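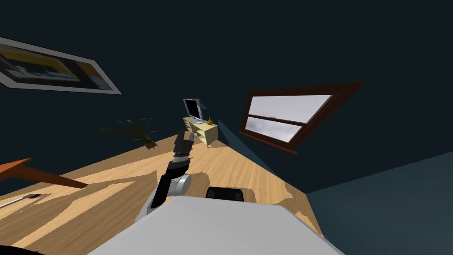 Notes for Unit 6: Learning long household tasks from demonstrations in simulation

Welcome back, everyone. Last time we finished with short tasks, the kind where the robot has one thing to do and a few seconds to do it. This week we move on to tasks that string several of those together, and I want to spend most of our time on one method, because I think it's easier to learn one thing well than to rush past five. The method is called **Kairys**, and the version we'll use is the one set up for our own course simulator, Vestari. If you read the assigned chapter and felt lost in the middle of section 2, don't worry, so did half of last year's class, and we'll go through that part slowly.

## 6.1 What the policy gets and what it gives back

At every step the policy receives:

- the images from the robot's cameras, one on the body and one at each wrist
- the joint positions and the gripper openings
- a short sentence saying what to do, such as "open the door and go to the next room"

It gives back a *chunk* of actions, meaning a short run of future commands for the base, the arms and the grippers. We use a chunk length of 40. The robot carries out the first part of the chunk, looks again, and asks for a new one. Please remember from Unit 4 why we like chunks: demonstrations by people are full of little pauses, and a policy that predicts only one step at a time tends to learn the pauses too well and then sits there forever (some of you have seen this in your own homework, I'm sorry to say!).

## 6.2 Where the demonstrations come from

Our training set, which we call Skastirico after the first house model in it, holds 2,498 demonstrations. Each was recorded by a person driving the simulated robot through a whole task, from the starting pose until the operator pressed the "finished" button. Laine Ramanauskas put together the door tasks, and if you have questions about how those were collected, Laine's office hour is the place to bring them.

The part I'd like you to think about before the discussion section is how uneven this data is. Driving across a living room takes up a great many time steps, and nearly all of them look easy to the learner. Lining up with a knob takes very few. If you sample time steps evenly during training, the policy sees floor, floor, floor and only now and then anything delicate, and the loss goes down beautifully while the robot still can't open anything.

## 6.3 Phase-balanced sampling

Kairys deals with this by cutting each demonstration into phases and then sampling the phases evenly. For a door task the phases are:

1. **Travel.** The base moves and the arms mostly hold still.
2. **Approach.** The base slows down and one wrist moves toward the target.
3. **Align.** The open fingers are brought to either side of the knob.
4. **Grasp and turn.** The fingers close and the wrist rotates.
5. **Pull or push.** The arm and base move together.
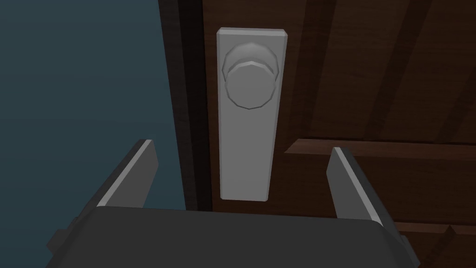
Align is the phase where the wrist camera earns its keep. The body camera is often blocked by the arm itself by this point, and the knob is small in its view anyway. So when you look at the attention maps in the lab, expect the weight to move from the body camera to the wrist camera somewhere late in the approach. If it doesn't move, that's usually a sign that the camera inputs were swapped in your config file, so check there first before you retrain anything.

The phase boundaries are found automatically from base speed, wrist speed and gripper opening. You don't have to label anything by hand, though you should plot the boundaries for a few demonstrations and see whether you agree with them. I don't always agree with them myself, especially between approach and align.

## 6.4 What we measured

On the door tasks in our simulator, the policy trained with even time-step sampling finished almost half of its test runs. With phase-balanced sampling, and nothing else changed, it finished 87 percent. Most of the remaining failures were in phase 4, where the fingers closed a little too high and slid off during the turn.

Two cautions go with that result. The test houses share their door models with the training houses, so we can't say much about knobs of a new shape. And contact in simulation is simpler than contact on a real door, where the latch pushes back and the hinge may stick. The Kistport report on the reading list has a good, patient section on this, and it's worth an evening.

## For the lab

Train both versions with the starter code, using the small split. Turn in your success rates for each phase, along with one failed run you've watched from beginning to end and a paragraph on where you think it first went wrong. Look earlier than you think you need to: a missed grasp often starts with the base parked a little too far to one side. Laine and I will both be in the lab until 5 p.m. if your install gives you trouble.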